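Automatización de tareas domésticas. Apuntes de la sesión 3
Jueves, 6 de noviembre de 2025
Material de lectura: la ficha comercial del kit Balla (distribuidor: Fumero) y el capítulo de Powell sobre pinzas manuales

Antes de entrar en materia, un aviso sobre el vocabulario. La ficha de Fumero llama «sistema de automatización textil» a lo que vende. Un kit de pinzas manuales con cámara no automatiza nada por sí mismo: lo mueve una persona, con su muñeca y su criterio. Lo que produce son demostraciones grabadas, con las que luego alguien entrena una política para un brazo. Entre una cosa y otra hay mucho trabajo que la ficha no menciona y que el comprador paga aparte.

1. Qué se ofrece

El paquete Balla se anuncia con 2 pinzas de mano, software de sincronización y 17 horas de soporte remoto. No incluye brazo. Tampoco incluye entrenamiento del modelo, que se contrata con Stolthorpe según una tarifa que no aparece publicada en ninguna parte. Conviene pedirla por escrito antes de seguir leyendo el folleto.

La promesa principal es que «cualquier usuario» puede registrar tareas de ropa en su propia casa. La frase es cómoda porque no dice nada del usuario, ni de la casa, ni de cuántos intentos se descartan.

2. El caso de la camiseta

Doblar ropa es la demostración favorita de los vendedores y, a la vez, una de las tareas más ingratas. La tela no tiene una forma fija. Un agarre correcto en un borde puede ser inútil dos centímetros más allá, y la posición de la prenda después de soltarla depende del peso, de la fricción con la superficie y de las arrugas previas.

Miren los dedos, la tela que queda entre ellos y el fondo. Después pasamos a las preguntas de siempre.
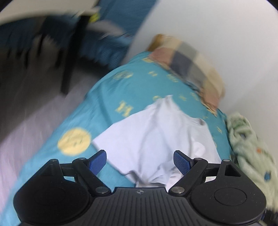
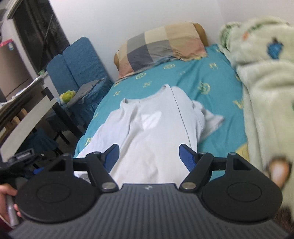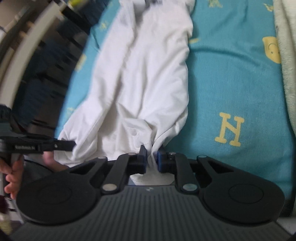

Figura 1. Trabajo con pinza manual sobre tela blanca, visto desde la propia herramienta. En la primera y la segunda vista los dedos están abiertos; en la tercera sujetan un pliegue.

Observaciones para discutir:

El desenfoque. En la primera vista la pinza está nítida y casi todo lo demás aparece barrido. Powell lo trata como un defecto menor. Yo no estoy tan seguro: si el modelo tiene que localizar un cuello o un dobladillo, esos fotogramas le sirven de poco, y la ficha no dice si el software los filtra.

El agarre. En la tercera vista la tela queda recogida en un pellizco estrecho. De ahí se deduce que hay contacto y poca cosa más. Ni la fuerza aplicada ni el número de capas atrapadas se leen en un fotograma, y la ficha no menciona ningún sensor de fuerza.

El fondo. Sábana con letras y emblemas amarillos, almohada de cuadros, manta de felpa arrugada. Para un conjunto de datos variado es buena noticia. Para quien compre el kit pensando en entrenar con una sola habitación, es un riesgo: el modelo puede acabar apoyándose en el estampado.

3. Lo que habría que exigir al proveedor

Tasa de éxito en prendas no vistas durante el entrenamiento, con la definición de éxito por delante. «Doblada» puede significar casi cualquier cosa.

Horas de grabación descartadas por cada hora útil.

Resultados con un brazo real, en una casa distinta de la casa de grabación. El informe de Morgan, de julio, solo evalúa sobre mesa lisa y con 3 prendas. Fumero lo cita como validación independiente; léanlo antes de creerlo.

Propiedad de los datos. Las cámaras recogen también el dormitorio, y el contrato tipo cede los vídeos al fabricante salvo indicación en contra. La cláusula está en el anexo 2.

4. Para la próxima sesión

Traigan una página con el coste total estimado de poner en marcha la tarea de doblar una camiseta con este kit, incluido el brazo. Si falta un precio, déjenlo en blanco y anoten a quién se lo han pedido. No se admiten cifras sacadas del folleto sin otra fuente.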